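Picking a Front Door, Part Two

April 15, 2024

I said last time that I would write up the quotes once they were all in.

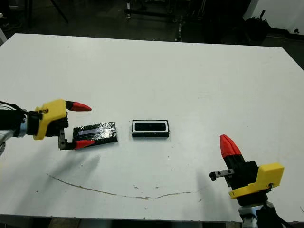 The old door sticks every June and lets in a draft the rest of the year, so repairing it again was off the table. I asked for prices on a fiberglass door with a frame, a threshold and one sidelight. Bollwood came back at $1,694 installed. De Haan was $136 less, but that left out hauling away the old door and any trim work inside. Once I added those, De Haan was the higher of the 2.

Ranell only sells the door itself. Their slab felt heavier than the others in the showroom and the hinges were better, but I would have to find my own installer. I called a couple and neither wanted to hang a door they hadn't supplied.

I went with Bollwood. The lead time is 18 business days from the final measure, and they want half up front. The color is a dark green from their standard list. Custom colors cost extra and I didn't see one I liked more.

A few notes if you are doing the same thing. Measure the rough opening yourself before anyone visits - mine was out of square by over 2 inches at the top corner, and one estimator missed it. Ask which way the door swings and get it written on the order. Check whether the lockset is included. Mine isn't, so I'm moving the Nerkura deadbolt over from the old door. It needs a new strike plate, and I still have to find the key for the side that locks from the inside.

The final measure is next week.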